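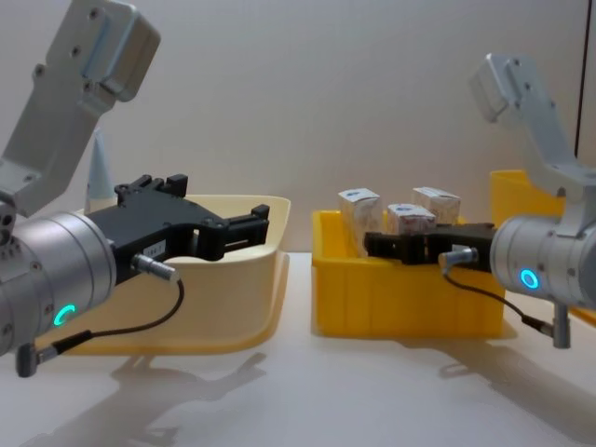

Figure 7.1 Storage bins on a white table.

Contents > Part Two: Keeping Things > Chapter 7

Previous chapter Contents Glossary Next chapter

Chapter 7: Where Does It Live?

My first proper job was in the stockroom of a shop in Prelport that sold buttons, ribbon, zips and anything else you might need to finish a coat. There were 300 drawers along the back wall and I was handed a torch and told to fetch a card of toggles. I was gone so long that the customer went and had her lunch (she did come back, bless her, and she bought two cards).

I tell that story to every new class because it has most of this chapter in it. The toggles were in the building. They were in a drawer, the drawer had a label, and the label said "Misc. T". Whoever wrote that knew exactly what they meant, and I hadn't a clue!

So this chapter is about sorting, and about the odd little decisions you make whenever you put one thing with another. You've been doing it since you could hold a spoon. We'll look at three ways of going about it – by kind, by use and by how often you reach for the thing – and you'll find that most real stockrooms, kitchens and sheds are a muddle of all three. Mine certainly is.

Sorting by kind is what most people try first. All the screws together, all the string together. It's easy to explain to a stranger and it copes well with growth, up to a point. In Chapter 6 we met the Trutum seed store, where 121 sorts of bean sat in strict order of name, and you'll remember the trouble they had every spring when the same 19 sorts were wanted by everybody at once.

Sorting by use puts the tape with the scissors and the brown paper, and never mind that they come from three different suppliers. Zoia Karpenko, who taught me stock work at Erel, called this "sorting by afternoon". She would ask what job a person would be doing and then put everything for that job within one arm's length. I still hear her when I pack for a holiday.

The third way is the one you'll like least on paper and use most in life. Things you want daily go in front. Things you want at Christmas go up high. We'll work through the Yakubu workshop, which moved only 80 items and stopped needing its ladder on weekdays.

Before you read on, pick one drawer at home and write down what's in it. Don't tidy it first – I'll know. Keep the list, as you'll want it for the exercise at the end of section 7.3. 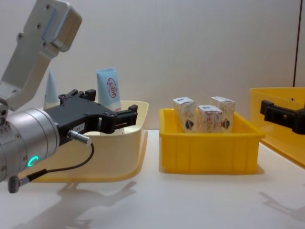
7.1 Open Bins and Closed Drawers

Let's begin with the container itself. An open bin forgives you. You can drop something in with your elbow while holding a cup of tea, and so people do put things back. A drawer asks for a free hand, and it keeps the dust off in return.

Back to top | Contact the publisher | Copyright, all rights reserved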